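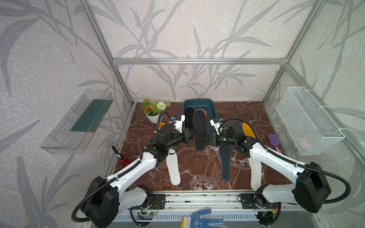

Two robot arms above a marble-look surface with shoe insoles.

Ouali Restaurants Will Keep Cooking Its Own Rice After Trial of Ready-Made Product

Group says February test did not back up the supplier's claims on time, cost or taste

PIRNTON, Fri 27 March — Ouali Restaurants said today that it will not switch its 16 dining rooms to Zallance, a pre-cooked seasoned rice sold in chilled pouches by the food supplier Maltuvell. The decision follows a trial in four Ouali kitchens during February. The restaurants will go on cooking rice from dry, in the pots they already own.

Zallance was offered to the group with a long list of promises. It would free up a burner, cut waste, and taste the same in every restaurant on every night of the week. Ouali agreed to test it on one condition: that its own cooks would keep the records.

"We have been promised 'the same every time' before," said Aicha Ragab, who runs the kitchens at Ouali. "Usually it means every plate is a little bit dull. I went in with doubts and I would like to say I was fair about it."

The four kitchens served 1,617 plates of the ready-made rice. Diners were told about the trial on a card at the table and asked to leave a comment. Of the 271 cards that came back, 220 said the diner would rather have the usual rice. Ouali does not claim this is science. People who like a change tend to finish dinner and go home, and people who don't like it ask for a pen. Even so, the gap was wide enough that the group did not see a reason to run the trial again.

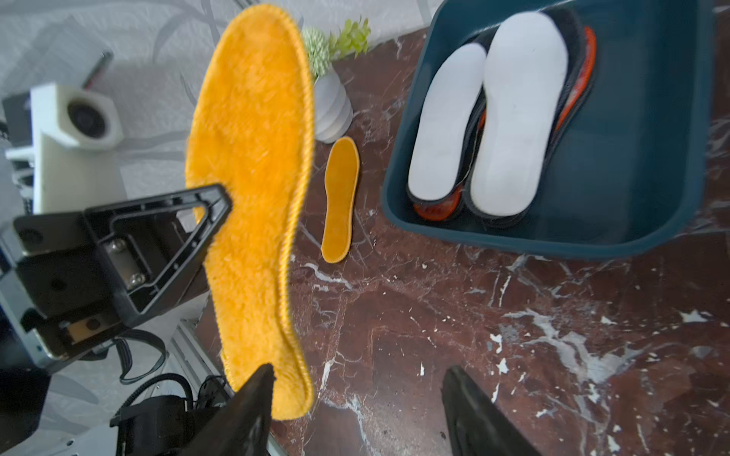 Color came up on the comment cards more than the group expected. Ouali's saffron rice is a soft yellow, and paler in some spots than others. The Zallance version came to the table much closer to the golden orange of the fleece insole in the photo, and just as even from one edge to the other. Several diners asked whether the recipe had changed. Maltuvell's reply was that customers connect a strong color with quality. Ouali asked to see what that was based on and is still waiting.

The time savings were also smaller than advertised. The pouches do heat quickly, and the group has no argument with that. But they have to be opened, drained, loosened with a fork and moved to a warm pan, and on a busy night someone has to stand there and do it. A pot of rice with a lid on it can be left alone.

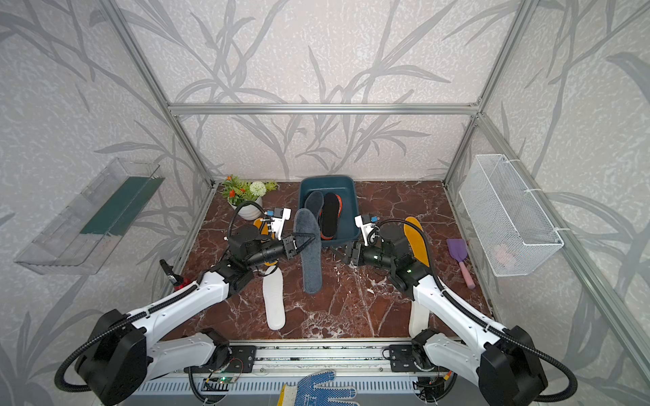 Then there was the matter of cost. The price per pouch looked good until the delivery charge was added, and it looked worse once the kitchens had made room in the walk-in for cases that used to be a single sack on a dry shelf. Othmane Belhaj, who handles buying for the group, worked through the invoices twice.

"On paper we save money in the third year," Belhaj said. "I don't know what rice will cost in the third year, and neither does the person who made the chart."

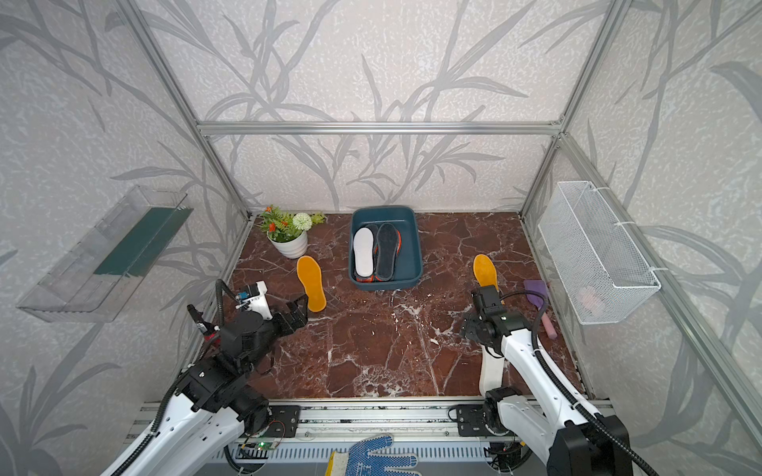
Ouali is not against every shortcut. It buys its tomato paste in cans and its phyllo frozen, and has no plans to stop. Nor does it object to a stand-in where a stand-in does the job. An artificial plant like the one pictured, with its little orange flowers and a white pompom bloom in a ribbed pot, would look perfectly fine by a host stand. The group's view is that diners who order a rice dish are paying for the rice, and should get the version the kitchen would choose for itself.

Menu prices will not change as a result of the decision. Pouches left over from the trial have been used in staff meals, where opinions were mixed.

Maltuvell has told the group that an improved recipe is on the way. Ouali will taste it when it arrives, and has made no promise beyond that.

About Ouali Restaurants
Ouali Restaurants is based in Pirnton and serves lunch and dinner at all of its locations. Questions about the trial can be sent to Othmane Belhaj at the Pirnton office.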